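Looking for someone to share my place in Pliltmont (room opens up in February)

Hi! I'm Halima Isah, and I'm looking for a part-time helper for my little alterations business, Babalola. I started it at my kitchen table and now I can't keep up, which is a nice problem to have, but it's still a problem when prom dresses start showing up.

What I need is someone who can hem. Pants mostly, some curtains, and the occasional wedding guest dress that has to be ready by Friday because the cousin forgot to tell anyone. If you can put in a zipper without swearing, even better (I can't). You don't need a certificate. I'd much sooner see something you made, even if it's a pillow for your dog.

The job is 2 afternoons a week and one of them has to be Wednesday, when most of the pickups happen. We start after lunch and stop when the pile is done or my back gives out. Pay is 840 a month to begin with, and we'd talk about more once you know where I keep everything. Tea is free and there's a lot of it.

And the room! It's in the same apartment, so you could take the job, the room, or both. Rent is 900 a month with heat and internet in it. You'd share the kitchen and bathroom with me, and the bus to Grasotari stops right downstairs. I'm quiet before nine and pretty loud after, mostly radio. No smoking please, and I'm allergic to cats, sorry. 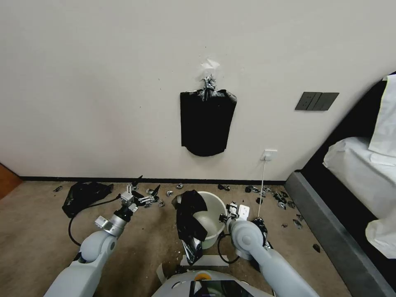

If you do both, I'd just take the rent and the pay and sort out the difference with you at the end of the month, nothing complicated. I'd like whoever it is to stay at least 4 months, so I'm not training somebody new right in the middle of wedding season. I did that last year and I ended up doing bridesmaids' straps at two in the morning!

To apply, leave a note with your number at the front desk of the Onance laundromat, or reply to this post. Tell me what you like to sew and which afternoons you're free.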